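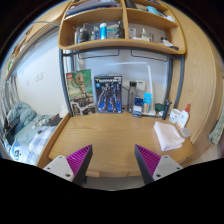 How often do the fingers on the Prastik need changing?

When the ribs have stopped springing back, or when the contact faces have gone shiny along the tip. For a gripper used most days we suggest a look every Sunday evening or whenever you put it on charge, and most people find they fit a new pair long before anything has broken.

Prastik hand-held gripper: finger and pad set
By Avham

This is the set we get more letters about than anything else we make, so we have let the page grow rather long. It covers the pair of fingers for the Prastik, what comes in the packet, how to fit them and how to keep them in good order once they're on. If you already know your way round the tool and only need the part, the ordering notes are at the bottom, and we won't be offended if you scroll straight down.

The fingers are magenta and dark grey, ribbed, and sold as a matched left and right. Each one fixes to its own light grey mounting plate, and the plates stay on the tool when the fingers come off. The ribs let each finger give a little when it meets something, so that it wraps round a bottle or a box corner and the grip spreads out instead of landing on one hard spot. Small household things are what it was drawn up for: tubs, cartons, mugs, folded cloths, all the odds and ends that live on a desk or a bathroom shelf.

What's in the packet
One left finger and one right finger
Contact pads, already fitted
A bag of screws, with a couple over
A 2 mm hex key
A lint-free wipe
The fitting card, which says much the same as this page in fewer words

Before you begin

Switch the Prastik off and let the jaws rest fully open. Please do this even if you are only swapping one side. The fingers will move by hand with the power on, but the tool pushes back, and it is a very good way to drop a screw into the carriage and spend your afternoon fishing it out with a magnet. (We have done it here more than once.)

Lay a cloth under the tool. A tea towel is fine. Have a small dish for the screws as well, as they are short ones and they roll.

Fitting the fingers

Start with the left. Loosen the screws on the mounting plate a turn at a time, going from one to the next, so the finger comes away flat and doesn't twist on the last screw. Once it is off, wipe the plate. There is nearly always a line of fluff along the edge where the old finger sat, and a new finger seated on fluff will lean, and then you will be chasing a crooked grip for a week wondering what you did.

Offer up the new finger with its contact face towards the gap. It sounds too obvious to write down, but the two sides mirror each other, and it is surprisingly easy to pick up the wrong one when both are lying on the bench. The letter L or R is moulded on the underside. Put all the screws in loosely, press the finger down onto the plate with your thumb, and only then nip them up. Finger-tight on the short end of the key is plenty – the plates are plastic, and a screw that has been leaned on will spoil the thread.

Repeat on the right. The whole job takes 5 minutes when you've done it before and a cup of tea's worth when you haven't.

Checking the line-up

Close the jaws slowly by hand and look down at the tips. They should meet along their whole width. If one sits higher, slacken that side by half a turn, nudge it, and nip it up again. If they meet at the tip but stay apart lower down, something is under the plate, and we're afraid it has to come off again.

With that done, switch on and run the width check from the menu. The Prastik opens and closes and stores the new positions. Don't skip it because the old fingers were the same shape. Pads flatten with use, and the tool will still be working to the old, flatter ones.
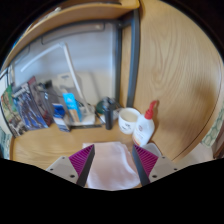
Fingers open over a folded pale pink cloth, with a red-topped pump bottle just beyond the right fingertip.

Trying it out

Cloth is our favourite first test, and we would start with it before anything rigid. Lower the fingers until the tips just touch, close gently, and lift. If the fold comes up evenly between the two sides, you're in good shape. If the cloth creeps out on one side, clean that pad and try again before you touch any screws.

After cloth, go on to something upright with smooth sides. Pump bottles are a fair test as they are top-heavy and like to lean. Take them low on the body, well clear of the pump, and go in square so both pads arrive together. Mugs are happier gripped across the body than by the handle, which tends to swing the mug round.

Keeping them clean

Lukewarm water and a drop of washing-up liquid on the wipe, then a dry cloth. That's all the pads want. Hand cream is the great enemy, along with anything else that leaves a film, so if your tool spends its days among toiletries do give the pads a wipe at the end of each session. An old soft toothbrush gets between the ribs very nicely. Please keep alcohol and bleach away from them, and don't stand the tool tip-down to dry, as the weight puts a set in the ribs that can take days to come out.

If you'd like to have everything in one tin, our Bastine care kit has the brush, spare wipes and a second hex key.

Which tools does it fit?

All Prastik hand-held models with the grey mounting plates. The tool weighs 368 grams with the fingers on. Very early ones have a narrower plate and need an adaptor, which we still make in small batches; the next is due in August.

Ordering and help

Sets are sold in pairs only, and carry an 18-month guarantee against splitting at the ribs. Wear to the pads isn't covered, though do write if yours have gone sooner than seems right. Vasylyna Bilyk looks after repairs at our Tkachenko workshop and reads every message herself. A photo of the fingers from the tip end, jaws closed, helps her more than a long description – but she is quite happy to have both.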